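Ticket 4000-268: Vacuum storage bag loses air overnight
Product: Drostetti large storage bag, flower border, round valve
Status: Solved
Opened: 9 March 2019

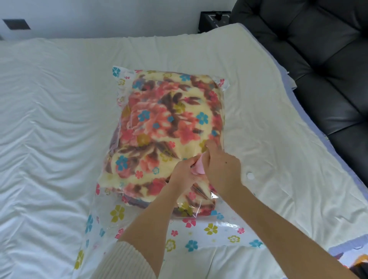 Blanket in the bag, on the bed, valve on the right.

Customer report

I bought the large bags from the Gremura store to put away winter bedding. The first one has a rose-patterned blanket in it, folded thick. I close it, put the vacuum hose on the valve, and it goes down flat like it should. By the next morning it is puffed up again. I have done this three times with the same result. The second bag from the same pack has two pillows in it and has stayed flat for a week.

Vacuum is a Busten 519 canister with the plain round hose, no brush. I checked the plastic for holes as well as I could and did not see any. Is this a bad bag or am I doing something wrong? I have closet space for it flat but not the way it is now.

Support, reply 1

A bag that goes flat and then fills slowly has a small leak in one of three places: the zipper seal, the valve, or the plastic itself. Please try the following in order and tell us where it stops.

1. Open the bag and take the blanket out. Wipe both sides of the zipper track with a dry cloth, all the way into the corners. Lint from blankets is the usual cause.
2. Close the empty bag, leaving some air inside. Close the valve cap and press on the bag with both hands. Listen along the zipper, then hold your cheek near the valve.
3. If you hear or feel air, write down where.
4. If you find nothing, put the blanket back, run the slider across twice in each direction, and vacuum again. Stop as soon as the bag quits shrinking.

Please keep the blanket well back from the zipper. The maximum fill line is printed on the insert that came in the pack.

Customer reply

Did steps 1 to 3. There was a fair amount of fuzz in the track, mostly at one end. With the bag empty I could not hear anything at the valve. At the zipper I felt a little air in one corner — the same end where the fuzz was. Wiped it again, closed it, and the air stopped.

Put the blanket back and vacuumed. It held for a day and then started to go soft again, slower than before. The slider feels loose when it gets to that corner.

Support, reply 2

That points to the end of the track. The slider can stop a little short of the corner on a thick load, which leaves a gap too small to see. After the slider reaches the end, pinch the last stretch of the track between your fingers and thumb and press until you feel it click. Do this at both ends before you put the hose on.

Also try folding the blanket one more time so it is narrower than the bag. A wide fold pulls on the corners when the air comes out.

If it still goes soft, we will send a new bag under order code 400. You do not need to return the old one.

Customer reply

Folded it narrower and pinched both ends. One end did click, so it was not closed before. Five days now and still flat. It is on the shelf over the Insaurralde boxes and it fits. No replacement needed.

One thing for your instructions — the insert shows the slider but says nothing about pressing the corners.

Support, closing note

Cause: lint in track, and track not fully closed at one end. Bag not defective. Comment on the insert passed along. Closed, will reopen if the customer writes back before the end of May.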